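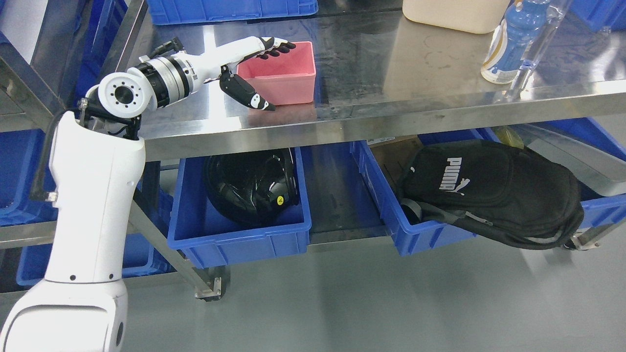 The robotic hand at the Esthorpe lab, with its thumb at the edge of a pink plastic box on the steel work table.

Picking up an empty plastic box is the sort of thing most of us do with half our attention on something else, and it has kept a small group of researchers at Esthorpe busy since January. They are now ready to share what they have learned, and it is good news for anyone who has watched a robot hand squeeze a light container until it pops out from between the fingers and skids across the table.

The group, led by Negin Yazdani, has been working on a training method they call Olilach. The idea is pleasantly simple to explain, even if it took a long while to get right. Instead of teaching the arm one complete motion from start to finish, the method teaches it to slow down just before contact, let the thumb arrive first, and wait for a tiny push back from the object before the fingers close. If the push never comes, the hand backs off a little and tries again from a slightly different angle.

"We spent such a long time trying to make the hand faster," said Yazdani, laughing a bit at the memory. "Then Wilmer asked why we were in such a hurry, and we didn't have a very good answer for him."

Wilmer Cáceres, who joined the group as a graduate student, wrote the first version of the waiting step over a weekend and has been improving it ever since. He recorded 147 demonstrations by guiding the arm himself, many of them with thin-walled boxes and cups, and these became the material the system learned from. That is a small number for this kind of work, and the group is rather proud of it.

The test itself was run on a stainless steel table, a surface that gives light objects very little to hold on to. Over 200 attempts with containers the system had not met during training, the hand failed to lift the object 26 times. With the group's earlier method, which closed the thumb and fingers together, failures were more than twice as common on the same set of containers. Most of the remaining trouble came from boxes lying close to the far side of the table, where the arm has to stretch and the wrist runs short of room to turn.

Dae-han Hwang, who looks after the arm and its controllers, said the shiny tabletop had also been a headache for the vision side of the project. Reflections could shift the estimated edge of a box by as much as 3 millimeters, and with a wall that thin, a small error is enough to send the thumb to the wrong side. The waiting step helps there too – the hand can correct by touch what the camera has slightly wrong.

The work was supported in part by Pekent, a packaging firm that would like to see robots handle empty tubs and trays on short production runs. Its engineer on the project, Gholamreza Arabzadeh, visited the lab several times during testing and brought along a good many sample containers, some of which, he cheerfully admitted, he had expected the hand to crush.

Next on the list are containers with something in them, beginning with dry goods and moving on to liquids once everybody feels brave enough. A paper describing the method is being prepared, and the group plans to release the demonstrations along with it so that other labs can try the approach on their own hands and tables.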